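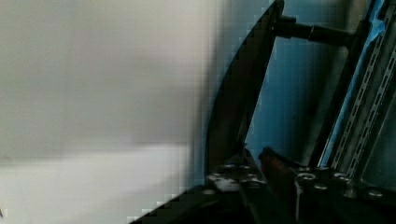

Drurketton Sourdough Club: your questions answered

We get the same handful of questions every time new people join, and we love them all, so please keep asking! Lihua Jia and Corina Egger have written up the answers we give most often.

Do I need to have baked bread before?

Not at all. Plenty of members turned up never having touched a bag of strong flour. If you can stir porridge you can make a loaf, and your first one will almost certainly taste better than it looks.

Where do I get a starter?

From us, free, in a jam jar. Ours is called Redolik and it's a lively old thing, fed on half white and half wholemeal rye. Bring a clean jar with a lid to your first session and Corina will spoon some in. You can also grow your own from flour and water, which takes patience but is great fun to watch.

How often should I feed it?

Every day if it lives on the worktop. Once a week is plenty in the fridge. I've left mine for most of June while I was away and it came back after 2 feeds, smelling of apples again by the second evening.

There's grey liquid on top of my starter. Have I killed it?

No! It's hungry, that's all. Pour the liquid off or stir it in (stirring makes the bread a bit more sour) and feed it. Pink or orange streaks, or fuzzy mould, are another matter. Throw that one out, scald the jar and come and see us for a fresh spoonful.

Which flour do you recommend?

Any strong white bread flour will do while you're learning. Stick with one brand for a few loaves so you get used to how the dough feels. After that, try a bit of spelt or rye. Shahla Alipour puts toasted barley flour in hers and it is gorgeous with butter - ask her nicely and she'll tell you how much.

My dough is a sticky mess. What am I doing wrong?

Probably nothing. Wet your hands instead of adding flour, leave it half an hour, then fold it again. It will feel completely different. If it's still running off the table, hold back a splash of water next time. Our beginners' loaf has less water than most of the recipes online for this very reason.

How do I know when it's ready to bake?

Poke it with a floury finger. If the dent springs straight back, leave it longer. If it fills in slowly, get the oven on. If it doesn't come back at all you've gone over, so tip it into an oiled tin and call it focaccia. We eat a lot of focaccia.

Do I need a special pot?

A heavy casserole with a lid is lovely, but check that the knob on the lid can take a very hot oven. A baking tray with a roasting tin upside down over the loaf works too. Ladan Ranjbar has won our summer show twice with exactly that.

Why is the middle gummy?

Either it came out too early or you cut it too soon. I know, the smell! Leave it until it's fully cool, and for a rye loaf wait until the next day.

Can I freeze it?

Yes, and it freezes beautifully. Slice it first and toast it straight from the freezer.

Can I bring my children?

Please do. They're very good at shaping rolls. An adult needs to stay with them, and they'll want an apron.

What does it cost?

Each session is £2, paid on the door, and that covers flour and tea. Soudabeh Shokri keeps the list of dates and can add you to the email round-up.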